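**Wanted: people who doubt our result, for two afternoons in February**

We have a number we don't trust, and we'd like help breaking it.

Last year the manipulation group at Surnirier published a short report. It said that a robot arm trained only on recordings made by people with hand-held grippers, in their own homes, could tidy small household items in a home it had never been in. The report rests on 1182 recordings. It was well received. I am the second author and I think the claim is too strong.

My worry is simple. The test homes were picked by us, and the items were put out by us. We're tidy-minded people, and we put things out the way we would like to find them. The arm did well under those conditions. Whether it learned to handle clutter, or learned to handle our idea of clutter, the report can't say.

So the Devireck re-test starts from the other end. You record in your own home, with your own things, and we don't tell you how to arrange them.

**What you'd do**

- Come to our rooms at Tukberg for a short fitting session and learn to use the gripper.
- Take it home for 2 afternoons and pick up and put down small things on beds, sofas and tables.
- Fill in a form after each afternoon. There is a box for complaints — please use it.

**Who we want**

Adults living within 3 stops of Tukberg on the tram. No technical background needed. We'd be glad of left-handed people, who were badly under-represented last time, and of anyone whose home has never been called minimalist. If you work in robotics, please don't apply; you know too much about what makes a recording easy.

Soft and crinkly things matter most to us. Wrappers, crisp packets and thin sachets bend when they're gripped, they shine under a lamp, and they lie differently every time they are dropped. The report gives them one paragraph.
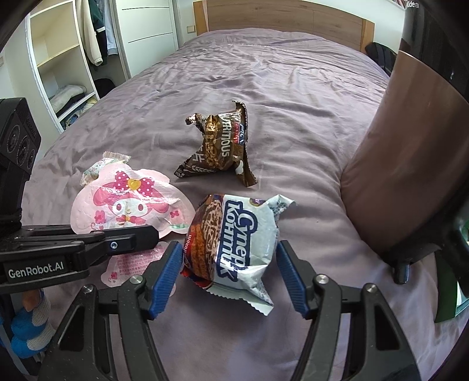 Rigid things such as mugs and boxes are welcome too, but they made up most of the old set and I don't expect them to tell us much.

**Pay and privacy**

You're paid for both afternoons and for the fitting, whatever the recordings turn out to be worth. Put away letters and family photographs before you start. You may withdraw any recording until the analysis begins, without giving a reason.

We'll publish the outcome either way, including if it shows I've been wrong to fuss.

Write to Eugeniusz Szewczyk, Nowakowski building, front desk, and say which hand you use.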